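Ticket 196 – Attachments over 5 MB fail to upload from the Plevholm site
Product: Oltora document store
Opened: May 22, 2026
Status: Resolved
Priority: 2

Reported problem
Users at Plevholm can log in, browse folders and open existing files. Small uploads complete normally. Any file larger than 5 MB reaches the end of the progress bar, waits, and then returns "Upload could not be completed". The Garg office uses the same accounts and does not see the fault.

Checks made
Quota on the shared folder: 26 per cent used. Permissions match those at Garg. Two browsers tried, with extensions off and the cache cleared – same result in both. The server log has no entry for the failed uploads, so the request is being dropped before it gets to Oltora.

A file that had failed twice from the shared folder was uploaded from the Garg office and went through at the first attempt.
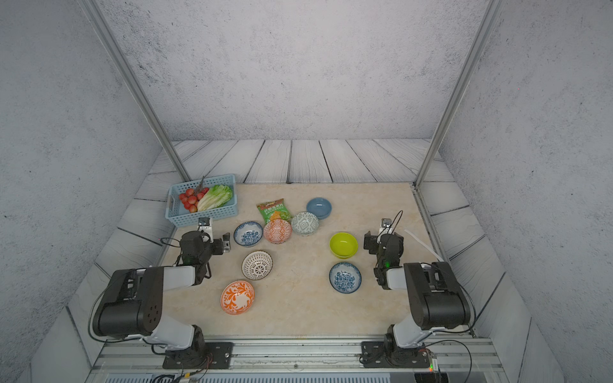
The same file was then sent from Plevholm over a mobile connection, bypassing the site network. It uploaded without error. That leaves the Pikum proxy, which handles all outgoing web traffic at Plevholm only.

Cause
The proxy has a request body limit of 5 MB. The setting was left at its default when the proxy was rebuilt last August. Requests over the limit are closed without an error page, and Oltora reports this as a general failure.

Fix
Body limit raised to 196 MB to match the Oltora server. Proxy service reloaded; a full restart was not needed. Test uploads of 26 MB and 196 MB were made from a wired desktop. The first passed. The second failed – form overhead takes the request slightly past the limit. Limit raised again to 200 MB and the test repeated, passed.

Outstanding
Oltora should show a clearer message when the connection is closed early. Raised separately with the supplier. The proxy build notes still give the old value and need correcting.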